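Monday, late afternoon, tea beside me

Long entry today, sorry to whoever reads these after me. Chantelle says my notes are like letters from an aunt and I've decided to take that kindly.

The subject is still the sourdough starters and why the Barros one smells of nail varnish by lunchtime when the Hiltent one, fed from the very same sack of flour, smells of yogurt and apples and behaves itself. I fed both at the usual hour, same spoon, same jug, and set them on the shelf over the radiator with a rubber band at the starting level. Hiltent had doubled by noon. Barros went up fast, fell back, and had a thin gray liquid on top by the time I came in from the yard. I poured it off and wrote the time on the lid (12:40, for the record).

My feeling is that Barros is simply hungry. It came to us from a warm kitchen where it was fed three times a day, and we have been giving it two meals and expecting manners! So from tonight it gets a third feed, and a stiffer one, with the flour well ahead of the water. Xolani thinks the shelf is the trouble and wants it moved to the pantry. He may well be right, but I'd like to change one thing at a time, so the jar stays where it is until the end of the week and then he can have his turn.

Jars and spoons all got washed between feeds, as agreed. I still suspect we've been carrying a bit of one starter into the other.
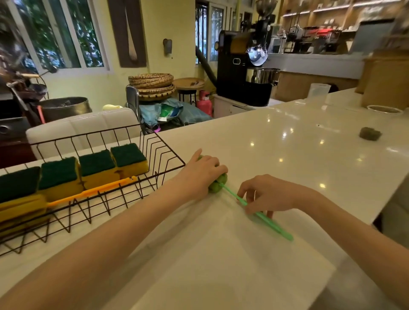

Sponges in the black rack, green scrubber out on the counter.

Now the loaves. Batch 2263 was Hiltent, batch 2536 was Barros, same dough otherwise, both shaped by me and both proofed in the cold overnight. 2263 opened up beautifully along the cut and has that crackly, dark crust I have been chasing since September. 2536 spread sideways in the oven like a tired cat. The crumb is tight at the bottom with big holes right under the crust, and the taste is sharp, sharper than I like, though Chantelle had two slices with butter and asked for the end. I baked each one for about 50 minutes and let them cool on the windowsill before cutting, which took more patience than I usually have.

I went back through the old book and found that batch 1623 did just the same thing, the week the Nirkosura flour came in. Whoever wrote that page put "sour, flat, toasts well" and nothing more, and I do wish they'd mentioned the feeding.
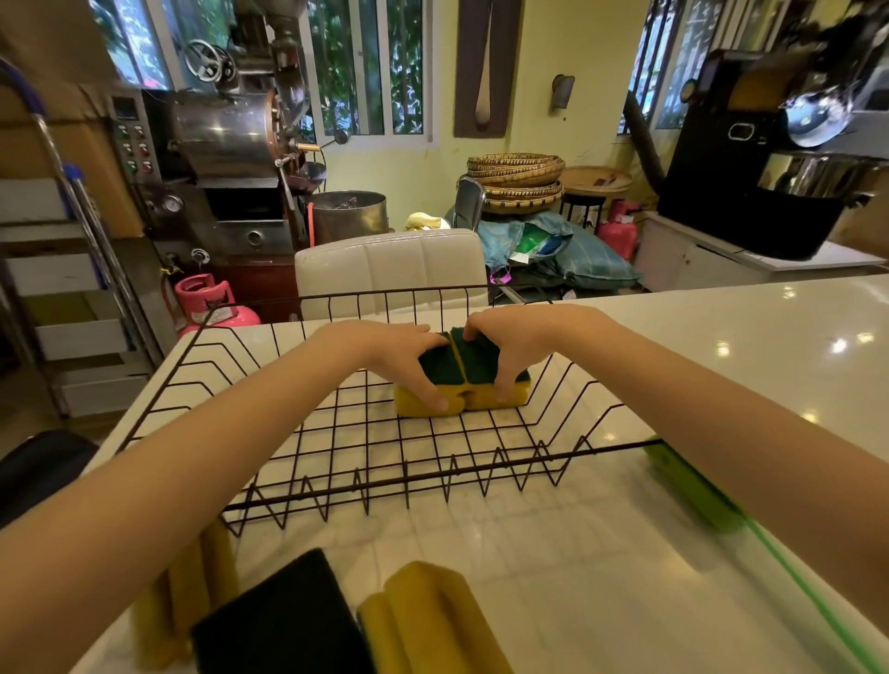
Dried dough is the other thing I want to get on top of, now that we have two starters going and twice the mess. It sets like glue on the jar rims, and hot water only makes it worse, so please soak in cold first and scrape before you scrub. Use the yellow foam side of the sponge on the plastic tubs and keep the dark green side for glass, as the tubs scratch and then hold on to old dough forever. I'd like one sponge for each starter and no swapping. If you see me swapping, say so.

To do: order rye from Zokunix before we run out again, find the lid for the tall jar, ask Xolani for his pantry thermometer. Third feed for Barros at nine tonight, and I'll write down the smell in the morning before I've had coffee.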